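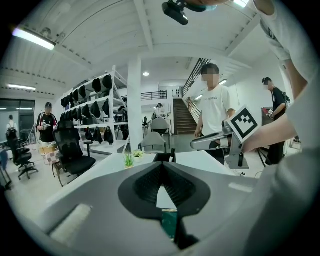 Draritz software meeting, minutes
2024-07-28
Chair: Shahla Mazandarani
Minutes: Parsa team

1. Previous minutes
Accepted with one correction: the planner timeout is 90 ms, not 90 s.

2. Marker tracking
The pose filter was rewritten to drop detections with high reprojection error before the update step. On the replay set of 1,443 episodes, 108 still show a jump in gripper orientation when the marker is seen nearly face-on. Cause is the two-solution ambiguity of a planar square. Agreed to carry both solutions for 4 frames and keep the one consistent with the previous velocity.
Action: Mazandarani to merge behind a flag.

3. Time alignment
Trodel logger stamps images on arrival, the pose stream at exposure. The offset is constant within a session but changes after a restart. Proposal to estimate it by cross-correlation at load time was accepted. Hardware sync deferred to November.
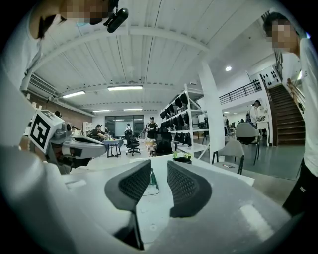 Does the loader reject an episode when the offset estimate fails?
It keeps the episode, marks it unaligned and leaves it out of the training index until someone reviews it.

4. Planner
Grandutwood branch now checks joint limits on the whole trajectory before sending the first waypoint. Replanning from a moving state still starts with zero velocity and produces a visible step in the command. Not to be released in this condition.
Action: Parsa team to pass current velocity into the solver and add a regression test.

5. Other
Config files move to the main repository. Old paths stay readable for one release.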